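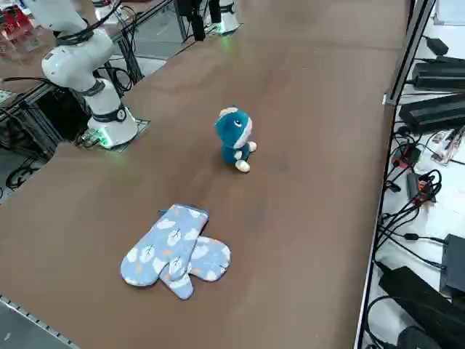 4 min read

Zelamow Publishes Its Bench Rules for Two-Arm Robot Cells, Free for Anyone to Copy

September 22, 2024

Hi, I'm Consuelo Escobar. I run the bench robotics group at Zelamow, and today we're putting our house rules out in the open. The document is called the Grellcombe Bench Practice, after the building where we wrote it, and it covers how people should set up, label, run and shut down a tabletop cell with two robot arms. You can download it, print it, cross out the parts you hate and hang it on your wall. We don't want your email address for it.

I should say what it isn't, so I don't get calls from lawyers (hello, lawyers!). It isn't a certification and it doesn't replace your risk assessment or whatever the law asks of you where you work. It's the practical stuff that sits underneath all that, the things a new person needs on their first morning and usually picks up from whoever happens to be standing nearby.

We started writing in February, when I asked everyone in the group to send me the rules they followed. I got 283 of them back. A lot were the same rule in different words, and a few flatly disagreed with each other. Two people had opposite ideas of what a green light at the base of an arm meant for somebody reaching onto the table. That was the one that made me put everything else down for a week.

So the light rule comes first now. A green ring on an arm's base is never permission to reach in. You stop the cell, you say out loud that you've stopped it, and the other person says it back. It feels silly for two days and then you stop noticing that you do it.

The second section is about what goes on the table, and I'll admit it's my favorite. Our work is mostly soft household things, so think of a little teal plush with cream feet and a pair of cloud-print oven mitts lying one over the other. Soft objects make people relax! Folks who would never put a hand near an arm holding something sharp will lean right in to straighten a stuffed toy. The Practice treats a plush toy and a kitchen knife the same way when it comes to hands in the workspace, and I got some grumbling over that, and I'm keeping it.

There's also a rule on overlapping items. If two things are meant to overlap at the start of a run, the setup sheet has to say which one is on top and which way it points. "Mitts on table" doesn't cut it. Cúc Võ, our test lead, rewrote that paragraph more times than either of us would like to admit, and she has this to say:

"I wanted a sheet that a person who wasn't in the room could follow and end up with the same table I had. If they have to message me to ask about the left mitt, the sheet failed. I also wanted it short, so we fought over every line."

Then there's the side shelf. Power bricks, adapters, coiled cables, all of it tends to collect right next to the work, and ours is no exception. The Practice asks for a label at both ends of every power lead, a clear path to the stop button, and a named person who checks the shelf at the end of the shift. Personal items get their own spot away from the electronics. Coiling the spare cable is recommended, and I'm working on my own habits there.

We had help from outside. Espinoza, a small machine-safety consultancy, read two drafts and sent back 446 comments, which I printed and read on a train. Most of them were right. Hirnel, who build table frames for labs like ours, tried the setup sheets with their own crew and told us where the wording tripped people up. Their oldest hand has been wiring machines since 1989 and had strong feelings about our section on cable labels, and the section is better now.

What you get in the download:

The full Practice, in plain English
A blank setup sheet and a filled-in one
The stop-and-say-it card, sized for a lanyard
A shelf check list for the end of the shift
Our change log, with the arguments left in

We're also printing 2000 of the lanyard cards and will mail them free to schools, labs and small shops that ask. Just tell us how many people touch your cell in a normal week and we'll send that many plus a few spares.

If you use the Practice and something in it is wrong for your setup, please write and tell me. Cúc and I read everything that comes in, and changes go into the next edition with your name on them if you want it there.

About Zelamow

Zelamow tests and tunes two-arm robot cells for handling everyday household items. The bench robotics group works out of the Grellcombe building.

Press contact

Consuelo Escobar, Bench Robotics, Zelamow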